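Zodau benchtop arm kit review: eight weeks of shifting tip boxes

Posted August 21, 2021 in Lab Kit
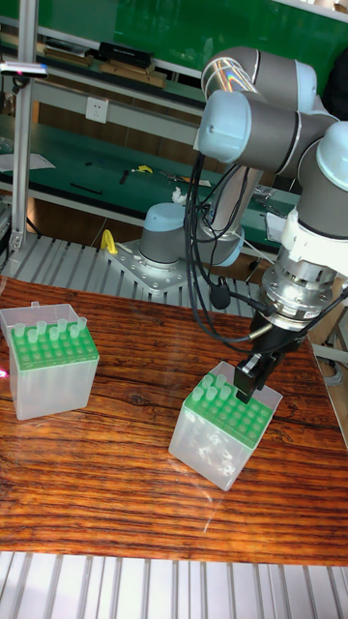
The Zodau arm with its gripper on the rim of one of our pipette tip boxes, a second box waiting on the left.

I promised a few of you a proper write-up once I'd lived with this thing for a bit, so get a cup of tea, it's a long one. For anybody new, I look after the bench side of a small teaching and testing lab, and a great chunk of my week used to go on fetching, swapping and putting back tip boxes. Boring, fiddly, and very easy to get wrong when you're tired! We'd looked at a big enclosed machine from Rulline and nearly fell over at the quote, so when Zodau started selling an arm, gripper and software as one kit I talked my boss into it.

What you get is a six-axis arm, a black two-finger gripper, a metal mounting plate full of holes, the control box and a tablet with the software on. You don't get anything to bolt it to. I knew that (it's in the listing, to be fair) but I hadn't thought hard enough about it, and we ended up ordering aluminium rail and building a platform to go behind the table. If you've got rail already, lovely. If you haven't, put it in your budget, as it's not cheap and the brackets add up faster than the rail does.

Setting up took two of us most of a day. The arm itself goes on in minutes, and then the rest of the day goes on cables. I do have a proper moan about the cables. They hang down in a big loop near the gripper end and the clips in the kit are too small for the whole bundle, so you either buy your own or put up with it. I've put up with it, and I check them every morning. For the money I'd have liked something tidier.

Now the good bit, teaching it. You push the arm to where you want it by hand, press save on the tablet, push it to the next place, press save again, and so on. I had it going from one box to the other before lunch on the second day and I am NOT a programmer. The arm feels light when you move it and it stays where you leave it. My only grumble is that the save button sits right next to the clear button, and yes, I have pressed the wrong one, and yes, I'd done 13 positions by then. There's no undo!

Tip boxes are a harder job than they sound. Ours are the frosted plastic sort with a green rack in the top and a hinged lid, and the plastic is smooth and has a bit of give in it. Squeeze too hard and the wall bows, too soft and the box tips as it comes up. The software gives you a grip strength setting from one to ten and we've settled on seven for full boxes. Nearly empty ones want less. I'd love it to work that out by itself but it doesn't, so I keep two programs and pick the right one.

It also grips by the rim, and that means you need to be fussy about where the box starts. A little bit out and you get it coming up at a slant. Most times that's harmless, but with only a few tips left in the rack I get nervous watching it. We've since put down strips of tape as a guide, very low-tech, and it's much better. Kordestani sell a set of shaped trays that would do the same job more smartly and I may treat us to some in September if there's any money left.

It won't open the lids, by the way. Well, it might in cleverer hands than mine, but I gave up after an afternoon and I flip them back myself before I start a run.

Noise: hardly any, just a soft whirr. Speed: slower than me, quicker than me after four o'clock. It's been stopped by its own safety cut-out eight times, and most of those were my elbow. Starting it again is two taps on the tablet, no drama.

Help from Zodau has been mixed. The first person I emailed sent me a link to the manual I'd said I'd already read. The second one was brilliant and stayed with it until my gripper problem was sorted (a loose connector, my fault). The manual itself is decent for the arm and pretty thin for the gripper.

A few people have asked about the Runitz kit, which costs less. I had a go on one at a trade day and the teaching side was much clunkier, with everything typed in by numbers. If you like numbers you may well get on with it. I don't, so I'm glad we paid the extra.

Would I buy it again? Yes, with my own cable clips and the rail ordered ahead of time. I'm giving it 8 out of ten, and it'd be a nine with an undo button.

If you've got one and have found a good way of dealing with nearly empty boxes, please leave me a comment, I'd love to get down to just the one program.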